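Driltham > Workshop > Gallery > Grippers
Search this gallery Go
October 31, 2019 | Herman Kwok

Two hand-held grippers on trial at Bedlow this round, out of six we were offered. The sales sheet says folding cloth is easy with them. I have my doubts.

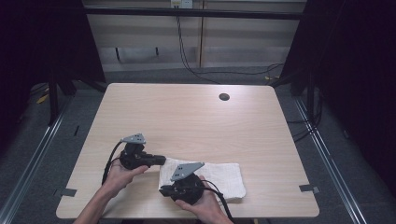 Thanasis Vlachopoulos thinks I'm being unfair, and that any gripper feels clumsy until you've put in a few hours with it. Maybe - but the pair we tried in June needed no such patience. Both hands on, towel on the table, cables still a nuisance.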